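Machines and Everyday Work
Notes for Unit 6: Can they do the chores yet?

These are my talking notes, cleaned up a little so you can read them without me waving my arms. If you missed the session, read the whole thing and then do the exercise near the end. If you were there, you can skip the part about dishwashers, which I went on about far too long.

Where we left off

Last unit we looked at factory arms, the big ones bolted to the floor. They've been welding and painting and stacking for decades and they're very good at it. The question I get every term is some version of "so why can't I buy one that tidies up?" Fair question! I want to spend this unit on it, because the reasons are more interesting than "the software isn't smart enough."

Start with what a chore is. I asked you all to write down the steps for putting a kitchen counter in order, and most of you wrote four or five lines. Clear it, wipe it, put things back. Then we tried to write it for a machine and we filled two boards and still hadn't gotten the lid off anything. "Put things back" was the killer. Back where? Which things? Is the thing next to the sink trash, or somebody's earring?

Repeating versus coping

I find it handy to split the work into two piles. One pile is repeating: same part, same place, same motion. The other is coping: the part is new, or it's turned around, or it's sitting half under something else. Factories spend a lot of money turning coping into repeating. They build trays and chutes and fences so that the part always shows up the same way. A house has no trays and no chutes. It has a drawer with batteries and a birthday candle in it.

The Pluvstead warehouse case from your reading packet sits right between the two. They handle 3,000 different items, and the picking machine was allowed to try 1,332 of them. The rest went straight to people. Look at what got left out: floppy bags, anything see-through, anything with a loose lid, anything that came tangled. Now walk around your own kitchen or craft room and make the same list. You'll see why I call the leftovers "the household section."

Seeing the stuff

Clear plastic is a real pain for a machine. Many depth cameras work by sending out light and looking at what comes back, and with a clear wall some of that light goes right on through, or bounces off at a silly angle. The camera may report the contents of the box as if the box weren't there. A person reaches for the box anyway, because we know about boxes.

Busy surfaces are the other one. A patterned tablecloth or wallpaper can have pictures of leaves, fruit, bugs, whatever, and a vision system has to work out which ones are printed and which ones are sitting there. It's gotten a lot better at this, I should say. When I first taught the unit, a printed cherry could ruin your whole afternoon. These days a decent system sorts out most prints, and then gets stuck on glare.

Holding the stuff

Two fingers go a surprisingly long way. Pinch, lift, move, let go — you can do a big share of tidying with that, provided the thing is stiff and you can get at both sides of it. Handles help, so do rims. Where it goes wrong is anything that needs one part held still while another part moves: latches, twist caps, zippers, that awful film on yogurt. You use two hands and about nine small decisions you never notice.

Try this at home, it takes a minute. Tape your fingers together so you've got a mitten with a thumb, one hand only, and open a snap-lid storage box. Then close it. Closing is worse! You need to press down and flip the latch together, and the box keeps sliding off across the counter.

A word on touch, too. When you reach into a box of odds and ends you mostly stop looking. Your fingertips tell you "button, button, scissors, careful." Machines can have touch sensors, and some are lovely, but the fingertips wear out and the signals are hard to use well. Most of the systems we'll read about still lean heavily on cameras.

Learning by being shown

This is the part of the field that's moved the most lately, so please don't skim it. A person drives the arm through the job many times, the recordings get saved, and a program learns to turn what the camera sees into what the arm does next. Nobody writes the steps down. A camera near the hand is popular for this, because it gets a close look at whatever the fingers are about to touch.

The Prullport group (second reading) recorded 500 runs of one job, moving small containers from a counter to a shelf. In their own kitchen it went well. Then they took it to a kitchen it hadn't met, and it did noticeably worse, and the write-up is refreshingly blunt about that. I want you to look at the table of failures before the table of successes. Some were drops. Plenty were just the arm hovering, unable to commit. I've got relatives like that.

Their answer was more kitchens, and I think that's partly right. A hundred more runs at the same counter teach the machine that counter. But I'd also like to see more of the boring middle: what happens after a bad grasp, when the thing has tipped over and the plan no longer fits. People recover without thinking. Recordings of people doing everything neatly don't contain much recovering.

Shop floors, quickly

The Inthanon repair shop is our other case. They wanted help sorting returned parts into bins, and they ended up with a machine that handles 129 part types and a person at the next bench who handles whatever it passes over. The workers I'd call lukewarm. It took the dull part of the job, fine, but it also needs its cameras wiped and its bins swapped, and those are chores as well. Put that in your notes: count the chores the machine makes along with the ones it takes.

So, yet?

My own view, and you're welcome to argue. Single chores with stiff objects in a place that's been set up a bit: getting there. Floors: done, more or less, if you pick up your socks. Laundry folding: slow but real in labs. A general "go tidy the craft corner" in a stranger's house, safely, without supervision: I wouldn't bet my lunch on it this year.

Exercise

Pick one counter, shelf or bench that you use. Write down every object on it and mark each one stiff, soft, clear, small, or opens. Then pick three and write what a two-finger hand would have to do to move each one somewhere sensible. One page is plenty. Bring it to the next session, where we'll swap papers and look for the steps you skipped. The Rerkalon reading is optional, though it's short and the bit about jar lids is great.

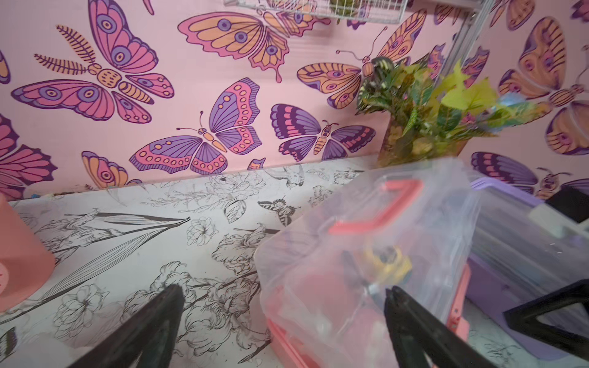
Why is an ordinary home harder for a robot than a factory line?

A factory line is arranged so that the same parts turn up in the same place every time, and the robot can repeat one motion. At home the objects vary, they get moved around by people, and many of them are soft, see-through or have lids and latches, so the robot has to work out what it's dealing with and how to hold it on nearly every try.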